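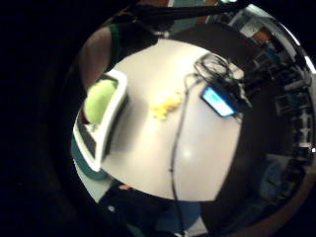

Housekeeping Practice 1
Unit 5: Small tables, loose items and cables
Handout for students – version of January 16, 2025
Prepared by Begoñe Palacios, with corrections by Ratih Sopacua

What we cover in this unit

In Unit 4 we worked with beds and wardrobes. Now we come to the small table: the bedside table, the round table near the window, the low table in front of the sofa. Students often think it is the easy part of the room. It is also the part where guests leave their own things, and so most complaints that come to the front office are about small tables. In the hotel where I worked before, the complaint book for August had 11 entries from my floor, and 5 of them began with words like "it was on the table when I left."

Please read this handout before the practice session and bring it with you. The page with the signature stays in your folder.

Words you need

Surface: the top of the table, including the edge and the underside of the edge, where fingers go.
Tray: any open container with a rim that stands on the table and holds small things together.
Guest item: everything that was not put there by the hotel.
House item: everything that is on the inventory card of the room.
Loose item: an item, guest or house, that has no fixed place.
Waste: only what is in the waste basket. I repeat this in section 3.

1. Look first

Stand in front of the table with your hands free. Put the cloth and the spray on the cart, not on the table. Look at the whole surface and say to yourself what is there, from left to right. On a round table there is no corner to begin from, so choose the point nearest to the door and go around from it.

Notice how each thing lies. A phone with the screen up goes back with the screen up. If the screen is lit, do not read it and do not touch it. Students ask me if they can turn the phone over to protect the guest's privacy. No. Turning it over is also touching.

2. Trays

A tray is cleaned empty if it contains only house items. If a guest has put something in it, the tray becomes, for that day, the guest's tray. You may lift the tray with everything inside, clean under it and put it back. Keep it level. Use both hands, one at each end, and do not hold it by the rim with two fingers.

Check where the tray stands. Many trays are longer than they look, and on a round table one end easily passes over the edge. If it stands over the edge when you come in, you may move it toward the middle, only as far as necessary. This is one of the few cases where we change the position of a guest's thing, and you write it on the room sheet.

Where there is a large object in one end of the tray, the weight is in that end. Lift that end first and slowly. Sugeng Sinaga will demonstrate with the white Maveo tray, and everyone will try it.

3. Small crumpled things

A piece of paper, a wrapper, a cloth, a bit of foil. It looks like waste and very often it is waste. But it is not in the basket, so for us it is not waste. Lift it, wipe, put it back in the same place. On the second day, if it has not moved, the rule is the same.

Exception: food remains that have gone bad. Call the supervisor, who decides.

(Fikri Liem asked last year about used tissues. With gloves, into the basket. I forgot to write it in the old version.)

4. Cables

Cables take more time than everything else on a small table, and the time is not in the plan of the room. Follow this order.

a) Do not unplug anything. Not from the wall, not from the device.
b) Do not pull a cable to see where it goes. Follow it with your eyes, then with one finger.
c) Look for what lies under the cable. Chargers, cards and small boxes can be hidden under the loops, and they fall when the cable is moved.
d) Lift the loops together with one open hand, wipe below with the other, lower them again.
e) Use a dry cloth near cables and devices. The damp cloth is for the free part of the surface.

Do not roll up the cable or tie it. It looks nicer, I agree, but some guests have their own way and a tight roll can damage a thin cable. If a cable hangs down from the table where a person walks, lay it back on the table and write it on the sheet.

5. White and glossy surfaces

White tables show everything, and glossy white tables show also what you did with the cloth. Wipe in straight lines, each line covering a little of the one before, and finish with one turn around the edge. Spray on the cloth, never on the table. Then bend down and look along the surface toward the light. Marks that you cannot see from above appear at this angle.

The cleaner we use in class is Suominen, article 2143, in the 200 ml bottle. If your hotel uses another product, read its label first.

For practice

Work in pairs. One person arranges a table with a tray, a phone or other device, a cable and some loose items. The other person cleans it and puts everything back. Then you change. The first person may take a note of the positions before, but please do not show it to your partner until the end.

Izzati Goh will go from table to table with the room sheets. Fill in the line "moved items" even when the answer is none.

To read for Unit 6: the pages on desks and minibars.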